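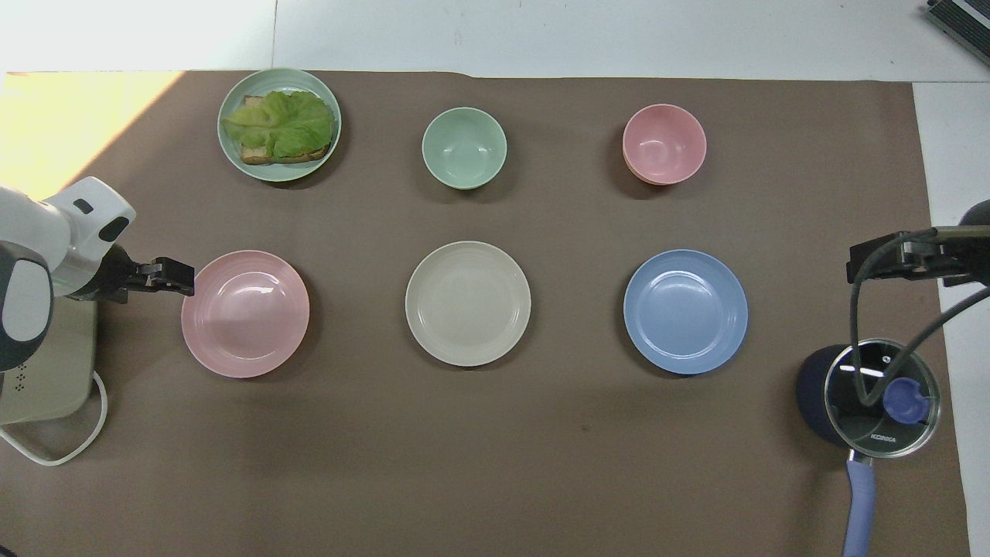 Plates, bowls and a sandwich share the mat in the Relwood laboratory, with a two-finger gripper just above the rim of the pink plate.

Setting a Table, One Decision at a Time

A household robot that can pick up a plate is no longer unusual. A robot that can decide which plate to pick up first, and change its mind when the table changes, remains a subject of research. At the Relwood laboratory of the Prasetti Institute, a group led by Melati Krishnan has spent the past two years studying this second problem, using ordinary breakfast dishes as its material.

The group's findings, released on September 6, 2022, concern a method called Tarigan. The method separates a kitchen task into two layers of learning. The lower layer controls the arms: how wide to open the gripper, at what angle to approach a rim, how firmly to close. The upper layer looks at the whole table and selects the next short action from those the lower layer has already learned. Earlier systems at the institute trained both together, and an error in one was difficult to separate from an error in the other.

Training material came from human operators, who guided the two arms by hand controls through common tasks such as stacking plates, moving bowls and handling toast. The full collection contains 3,048 recorded demonstrations. Each was divided into short segments, and each segment was given a plain written label by a member of the staff.

"We wanted the labels to be the words a person would use in a kitchen," said Krishnan. "If the label says 'put the blue plate on the pink plate,' the system should be able to find every part of the recording where that is taking place."

Thin, round dishes were selected with care. A plate lying flat offers very little to hold, and the fingers must come to the rim at a steep angle without pressing it into the table. Bowls are more forgiving, but their height can block the path of the second arm. Bread presents a separate difficulty. It is light, it breaks at the crust, and no two slices have quite the same outline. 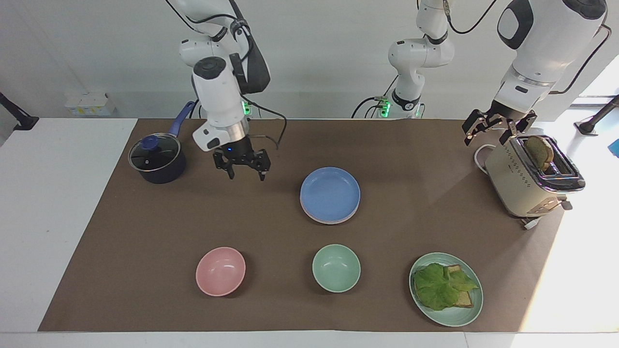 Both arms over the work surface. One gripper is open above the toaster, close to an upright slice of toast; a blue plate rests on a pink one near the center of the mat.

To measure the method, the group ran 300 trials in which the starting positions of the dishes were changed. In one part of the test, a staff member also moved a dish while the robot was working. The older, single-layer system often carried on toward the place where the dish had been. Under Tarigan, the upper layer checked the table again after each short action, and in most trials the robot chose a new step that suited the new arrangement.

The results were less even when both arms had to work close together. Wahyudi Sutanto, who is responsible for motion planning in the group, attributes much of the remaining error to timing. One arm may be ready to begin its next action while the other is still withdrawing, and the present version of the method handles this by making the first arm wait. Tasks are completed safely, but slowly. Sutanto's team is now testing a shared schedule that would allow the arms to overlap for part of each movement.

The written report lists 7 kinds of failure, with a short account of each. The most frequent was a poor grip on a plate rim, followed by the choice of a correct action at the wrong moment. Krishnan considers the list as useful as the success rates, and the institute has asked other groups at Relwood to adopt the same headings in their own reports.

A second round of trials is planned for November at the Bollach site, where the tables are lower and the daylight is weaker. The arms and the training recordings will remain the same.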